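**Splitting near the end of pine offcuts**

**kandberg_70** - July 11, 2026
Nailing short pine pieces, 18 mm thick. Every second nail opens a split along the grain if I go in near the end. Hammer is a plain claw type. Blunt the points or drill first?

**swai47**
Blunt them. Stand the nail head-down on something hard, one tap on the point. A blunt point crushes the fibers where a sharp one wedges them apart.

**Brovar**
Disagree for stock that short. Pilot hole, a bit under the shank diameter. Blunting helps in the middle of a board and does very little close to end grain.

**swai47**
I did a whole run of Korard crates with blunted nails, 1374 of them. Few splits.

**Brovar**
How far from the end?

**swai47**
Two fingers or more. Fair point.

**canan_dagdelen**
Check the offcut before choosing. A ragged end should be trimmed square first - a splinter there often marks a split that has already started. Stay clear of knots too. I also wouldn't hammer directly on a stone-look top. Put scrap under the work. 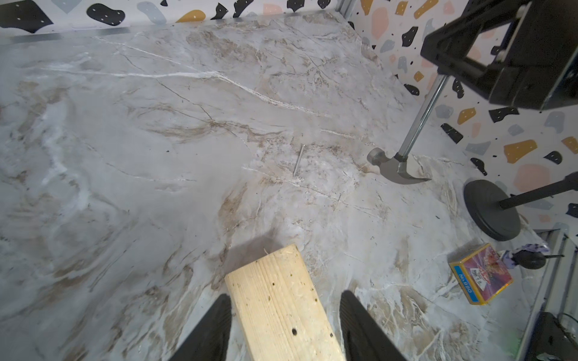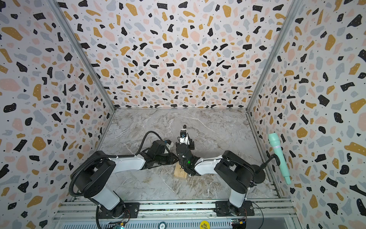
*First: nail, claw hammer and the rough end of the pine. Second: small pine block on the marble-effect surface.*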